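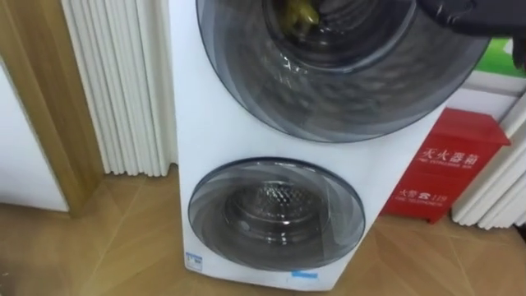 4. Comparing grippers on the door and drum task

The comparison run checks how each gripper copes with a round door and a drum opening. Do it after the arm has been calibrated (section 3) and before you save any settings to the Trulley controller. Any front-loading appliance will do, but a tall one gives more useful results. On a stacked washer-dryer like this one, with a large door near the top and a smaller one low down, the arm has to work at two heights without the base being moved. Both doors are tinted, and the curved reflections on them can upset the depth reading, so carry out the camera check in 4.2 even if you have done it elsewhere.

4.1 Before you start

1. Switch the appliance off at the wall. The drum must not be able to turn during the run.

2. Clear the floor in front of the machine. Measure the gap on each side and enter both figures on the Limits page. Radiators, pipes and wall boxes count as obstacles even when they stand slightly behind the front panel.

3. Fit the first gripper to the Skodside wrist plate. Tighten the screws in a cross pattern, then plug in the signal lead.

4. Choose the matching profile from the Tool menu. The profile sets the finger length and the weight at the wrist.

Caution: Never run one gripper on another's profile. The arm will misjudge where the fingertips are and may strike the door.

4.2 Camera check

1. Move the arm to Ready and open the live view.

2. Point the head camera at the upper door and select Depth > Hold.

3. Watch the distance reading. If it jumps by more than 2 cm, dim the room lights or move the camera slightly to one side and try again.

4. Repeat for the lower door.

Note: A black gripper in front of a dark drum is hard for the camera to pick out. If the outline is lost, turn on Edge Boost. Leave it on for every gripper you test, or the results cannot be compared.

4.3 Running the comparison

1. Open the upper door by hand and place one small cloth in the drum. Use the same cloth throughout.

2. Set the speed to 21 per cent and the grip force limit to 34 N.

3. Press Start. The arm moves to the opening, closes on the cloth, lifts it clear and returns to Ready.

4. Mark the attempt as Held, Slipped or Missed. The controller does not do this for you.

5. Put the cloth back and repeat until you have ten attempts, then do the same at the lower door.

6. Change the gripper, load its profile and start again from 4.2.

Caution: Keep one hand near the stop button whenever the gripper is inside a drum. Door seals tear easily – if a finger catches on one, press stop and open the gripper from the menu. Do not pull the arm back by hand.

4.4 Reading the results

The log opens under Tools > Compare. It holds up to 400 attempts and then overwrites the oldest, so export it first if you want to keep earlier runs. Compare the upper and lower doors separately. For importing logs from the older Stumevmont controller, see section 7.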